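Wircombe Table Cloth, pale pink
Made by Claltum. Stock code 247.

The Wircombe is a light cloth for desks and work tables. It has a small printed pattern on a pale pink ground and can be used over the whole table or over one part of it. 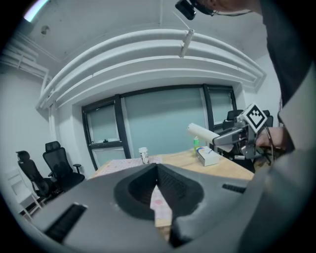
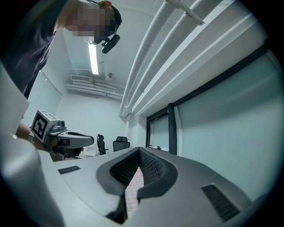

First picture: pale pink patterned cloth over the left part of a light wooden table, with a lidded cup and a tissue box.

Size and fabric
The cloth measures 181 cm by 93 cm before washing. Allow for a little shrinkage the first time. It is a cotton and polyester mix with a plain hem on all sides. The pattern is printed on one side only and the back is nearly white.

It is not waterproof. Tea and coffee will go through to the table if left, so use a mat under hot drinks on bare or oiled wood. On a very smooth top the cloth may slide, and we sell clips for this separately.

Care
Machine wash at 40 with similar colours. Do not bleach. Iron on the back while slightly damp. Fold marks from the packet come out with the first iron.

Ordering
Sold singly or in packs of 4. Cut lengths can be ordered from Radomir Todorova in the sales office, but these cannot be returned. The grey version is out of stock until October.

Related items
Trumow table clips
Teixeira round cloth, cream
Claltum felt underlay
Wircombe table runner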